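4.2 Why Clinic Managers Leave

The usual account of turnover among outpatient clinic managers blames pay. Our interviewees did mention pay, generally in the first minute, and then spent the rest of the hour on scheduling software.
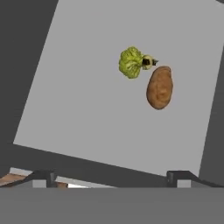

Figure 4. Tilted light gray panel on a darker gray ground (computer rendering).

4.3 Degree Holders and Promoted Staff

Of the 955 managers who returned the survey, 52 percent held a degree in health care management. The others had been promoted from nursing, billing or the front desk, often on short notice and once, by the respondent's own account, during a fire drill. Yupanqui's earlier study of the Steyn clinics expected the degree holders to stay longer. They did stay longer in their first post, then left faster from the second, a pattern he put down to "having read the job description by then."

We found much the same at Jolach and Endisard. Managers with a degree felt ready for budgets and staffing plans and less ready for parking, a subject their coursework had apparently left to the imagination. Promoted staff gave the opposite answers. They knew every physician's lunch habits and dreaded the quarterly report.

Destau pairs each new manager with an experienced one for 20 weeks. Exit interviews there were shorter and noticeably kinder, although the sample is small and the people conducting the interviews had also designed the program. We treat the result with some caution – and would still recommend the pairing to any clinic group that can spare the hours.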